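Nerkau opens planning service for companies which want to buy a robot cell for computer dismantling

Press release, 21/09/2021

The equipment supplier Nerkau today opens a new planning service for recycling and repair companies. The service is meant for firms which are thinking about a first robot cell for opened desktop computers, but which do not yet know how much money, floor space and staff time they must put aside for it. It was prepared together with the refurbishing company Bestis, and it can be booked from now on.

Many smaller companies ask first for the price of the robot arm. In our experience the arm is only one line in the budget. The gripper, the camera, the work table, the fixtures, the software, the training and the yearly service are other lines, and they are often forgotten until the order is already signed. Then the buyer must ask for more money in the middle of the project, and the work stands still.

The Nerkau service starts with a visit of 2 days at the customer's site. Our engineers look at which computers arrive, in which condition, and which parts have a resale value. After this visit the customer receives a written budget plan with 21 cost lines. Each line says what is needed at the start, what can wait until later, and what comes back every year. 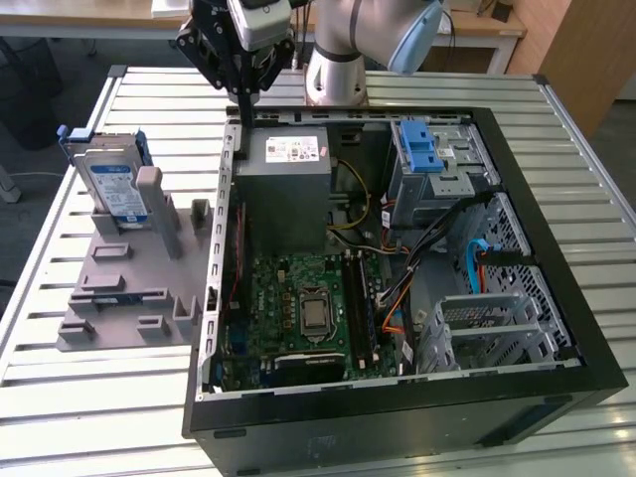 An open desktop tower on the work table, with the robot gripper above it and a hard drive standing in the fixture at the left.

Hard drives are the first subject in most of our talks with customers. They may contain private data, so a company must know where each drive goes after it leaves the computer. For this reason the plan treats the handling of drives as its own chapter, with costs for holders, labels, storage and secure destruction. Companies which already have a contract for destruction can leave these lines out.

A second chapter is about variety. Computer cases are built in many ways, and a cell which is planned for one model only will soon be too small for the real work. Before the plan is written, Nerkau and the customer make a list of the case types which shall be handled in the first year. Fixtures are then budgeted for these types – and a reserve is kept for the types which come later. 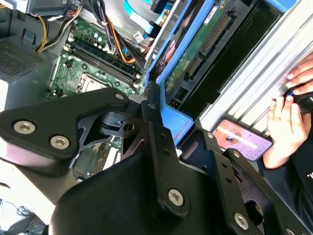 The third chapter deals with people. A robot cell needs somebody who sets it up in the morning, changes the fixtures and decides what happens with a computer that does not fit the plan. We advise our customers to budget 74 hours of training for each operator in the first year. These hours should be on the calendar before the equipment is delivered, and the normal work of the operator must be covered by a colleague during this time.

Bestis used the planning documents for its own site in Krajewska. There the budget was discussed line by line before an order was made, and two purchases were moved to the second year. The company has also tested the forms with its purchasing department, and many of the explanations were made shorter after this.

The planning service can be booked without any duty to buy equipment from Nerkau. The finished plan belongs to the customer and may be used to ask for offers from other suppliers. If an order is placed with Nerkau later, the price of the plan is taken off the invoice.

The forms and a sample budget can be seen at our trade stand in Kirken until the end of September, stand number 303. Companies which cannot travel may request them in electronic form from the Nerkau sales office.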